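Printed fingers vs stock fingers for cloth — anyone else unconvinced?
Posted by dullspanner, September

I've spent most of a month swapping gripper fingers on a two-arm setup and I'm starting to doubt that half the advice on this board was ever tried on a real shirt. The job is getting a shirt onto a hanger on an ordinary bed, in an ordinary bedroom, curtains and all. Not a bench with a grey mat and a studio light.

The contenders are the stock tapered fingers from Flistivska and a printed black pair with a cutout through each finger. The Clirkorum sales page says the open shape "conforms to soft goods". I went in expecting very little and have mostly been proved right.

What I've got so far, with the sensor module up on its bracket where the fitting guide wants it:
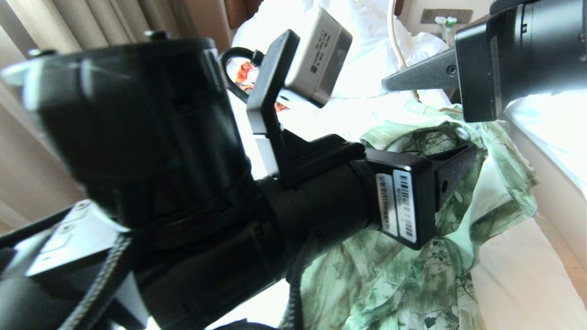 My first complaint is reach. By the time you've bolted on the bracket, the mounting block and the cable runs, the wrist is a lump, and the planner treats all of it as something to avoid. On a mattress that matters, as you want to come in low and nearly flat. I gave up on 2 of my planned approach angles before I'd picked anything up.

Second complaint is the cables. One of them hangs in a loop and I don't trust loops. I had one catch on the duvet in the first week and the arm just kept pulling until the controller tripped.

Scores, for those who only read scores. I did 76 attempts at lifting a shirt by the shoulder seam, split evenly between the two pairs. The printed pair did better by 8. I don't think that's enough to say anything.

—

Posted by mothballs_and_torque

Eight more out of thirty-eight each is a fair gap if you kept everything else the same. Did you? If you did all the stock runs first and then all the printed ones, you've mostly measured yourself getting better at laying the shirt out.

—

Posted by dullspanner

Swapped every few runs, so no, I don't think it's that. But I did change the grip force on day three, and I can't pretend that didn't muddy it.

—

Posted by ohm_county

Then why post the scores at all? This is what drives me up the wall with these threads. Someone changes the force halfway through, gets a number, and by next spring it's being quoted as a finding.

Also, shoulder seams are the easy bit. Show me the hanger. The hook is thin, the arms are thick, and any finger that's good at one of them is poor at the other.

—

Posted by dullspanner

Fair, and I did say I don't think the number says anything. On hangers, the printed pair is the one I've stuck with, mostly because the rough finish has a bit of bite.
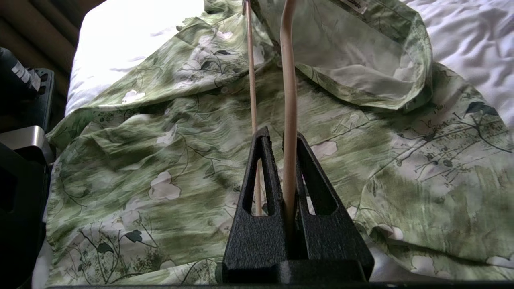
The trouble is twist. Two narrow tips give you a pivot, and a hanger is a long lever with most of its weight on the wrong side. Grip it hard and it still wants to swing as soon as the arm speeds up. I slowed the wrist right down and that helped, but now a single hanging attempt takes long enough to make a cup of tea. I can't see how anyone gets the cycle times they claim unless the hanger is already sitting in a jig.

And I remain sceptical about the cutouts. Everyone says they let the finger flex round the object. Mine barely flex at all. As far as I can tell they save some filament and let you see a bit of what's behind.

—

Posted by rimerau_refugee

Seeing what's behind is worth having though? With a wrist camera the fingers block the very bit you care about. I ran solid fingers on a Rimerau arm for a year and the camera was blind for the last stretch of every grasp. Cut windows in them and the model had something to work with.

—

Posted by ohm_county

Did it do better, or did the pictures just look nicer to you?

—

Posted by rimerau_refugee

Better on dark things, no change on patterned cloth. A busy print confuses it either way.

—

Posted by mothballs_and_torque

Patterned cloth is where I'd want a depth reading anyway. Colour won't find you the edge of a collar when the leaves on the shirt look more like edges than the edges do.

Which controller is this, by the way? If it's the Cui one, check the force setting survives a restart. Mine didn't. I lost 12 runs before I noticed it had gone back to the default.

—

Posted by dullspanner

It is the Cui, and I have restarted it more often than I'd like to admit. I'll go and check. If it has been resetting itself then the scores at the top are even less use than I thought — please don't quote them.

—

Posted by ohm_county

Wasn't going to.

—

Posted by mothballs_and_torque

Put a strip of thin rubber inside the tips before you run it all again. It won't cure the twist but it'll buy you some speed. And tape those cables to the arm, with a bit of slack left at the wrist joint.

—

Posted by dullspanner

Will try the rubber on one pair only and leave the other as it is. Force reading was at default when I switched it on just now, so that's the evening gone.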